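模様替えは床から考える

引っ越して最初の冬です。前の家から持ってきた家具がどうにも落ち着かず、この秋からずっと、ああでもないこうでもないと部屋の中で物を動かしています(夫には「また?」と言われます)。

きっかけはラグでした。駅前のAsarという小さな店で、羊毛の厚手のものを見つけて、店の方とすっかり話し込んでしまい、気づけば閉店の時間。幅274センチと聞いて少しひるんだのですが、敷いてみたら足元がまあ暖かいこと! それまでスリッパを二枚重ねにしていたのが嘘のようです。

ただ、ラグを敷くと今度は椅子が引きにくくなりまして。脚の裏にフェルトを貼ったり、はがしたり、また貼ったり。結局、椅子のほうを窓辺へ移し、読書用にしてしまいました。朝の光がよく入るので、お茶を飲みながらつい長居をしてしまいます。
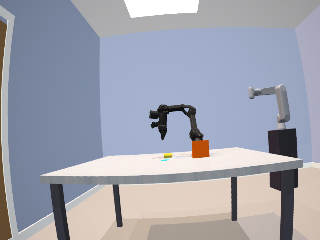
Tuvgate、12月
家具の少ない部屋に白いテーブル、という組み合わせにはやっぱり憧れます。手前の縁がゆるやかに丸いと、腰をぶつけがちな私にはありがたいですし。うちの食卓は祖母ゆずりの角ばったもので、手放す気にはなれないのですけれど、せめて上に置く物は減らそうと、まずは調味料の瓶を棚へ戻しました。次は玄関の照明を見に行くつもりです。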